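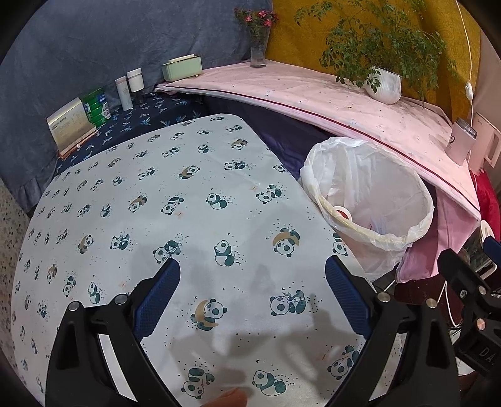 A visit to the Stondholm open lab day

On September 4, 2025 I took the early train to visit Stondholm, a small research institute which opens its doors to outside people one day a year. I work in packaging, in a company with 64 employees, and my boss wanted to know if robots that learn from people are ready for firms like ours. I am not a researcher. I wrote notes during the day and put them in order at home, so please forgive me if some technical points are too simple.

Arriving

The building is behind a furniture store and I walked past it two times. At the desk I received a badge with my name spelled wrong and a paper map. The program had three stops: the collection rooms, the training room and the robot hall. Our group was led by Da-eun Um, who works on the learning method and speaks very clearly, for which I was grateful.

The collection rooms

I expected a hall with metal tables and strong lamps. The first room was made like a home instead, with curtains, flowers in a vase, a big leafy plant, and a table with a cloth full of small cartoon pandas. A waste bin with a plastic bag stood next to it. One visitor put his coffee on the panda table and was asked, very politely, to take it away again.

In this room no robot arm does the work. A person holds a gripper tool in each hand, with two black fingers that end in dark blue ribbed pads, and does ordinary household jobs with it. A camera sits on the tool, so it sees the fingers and whatever lies before them. Later a robot with the same kind of fingers must learn the movement from these recordings.

I was allowed to try. My task was to lift a folded napkin and lay it down at the other side of the table. It sounds like nothing! My first attempt pushed the napkin to the floor. The tool is heavier than I thought, and after a few minutes my wrist was tired. Da-eun Um told me to look at the pads and forget my own fingers, and the third attempt was good enough to keep, or she was being kind.

The question of the pandas

What I wanted most to understand was the result they had published in July. The team asked if a patterned tablecloth harms the learning. On a plain table the object is easy to find. On a cloth with many small figures the program has a lot to look at, and most of it has nothing to do with the job.

They recorded 2,000 demonstrations of the same pick-and-place tasks. One half was done on plain cloths, the other half on printed ones, and the printed ones were changed often. Then they trained one model on each half and let both control a robot on a cloth that was in neither collection. Each model had 400 attempts.

The model from the plain tables did well on plain tables and became unsure on the new pattern. Sometimes it closed the fingers over a printed flower, as if it could be picked up. The model from the printed cloths made this mistake much less. On plain tables the two were close to each other, but the second was a little slower, and the team does not yet know the reason. I liked that she said this openly in front of visitors.

Somebody from Votulstead, a logistics firm, asked if one could simply print false patterns into the videos with a computer. They have tried it – it helps, but less than real cloth. The shadow of the hand and the gripper falls on real cloth in a way their software does not copy well.

The robot hall

After lunch (soup, and a very good dark bread) we saw the robot. It has the name Pacheco and stands behind a yellow line. In our demonstration it had 11 objects to put into a tray, and it managed nine. A spoon slipped twice and was left alone, and the last object, a small sponge, was dropped next to the tray. The movements are slow, and there are pauses where one thinks it has stopped. Then it continues.

For our company the speed would be a problem. Our line does not wait. But we also have a returns corner where every box is different and a person sorts by hand, and there I could imagine something like this in some years. A man from Lirkix, who sells conveyor parts, had the opposite opinion and explained it to me all the way to the coat rack.

Practical notes

Registration is free but the places for the collection rooms go quickly, so choose the morning group. Wear a shirt with short sleeves or roll them up, they ask for this before you touch the tools. The talk in the robot hall is partly in a difficult English with many abbreviations – a printed list lies near the door and I found it only on my way out. The last bus to the station leaves before the final talk is over. I walked, and it took half an hour.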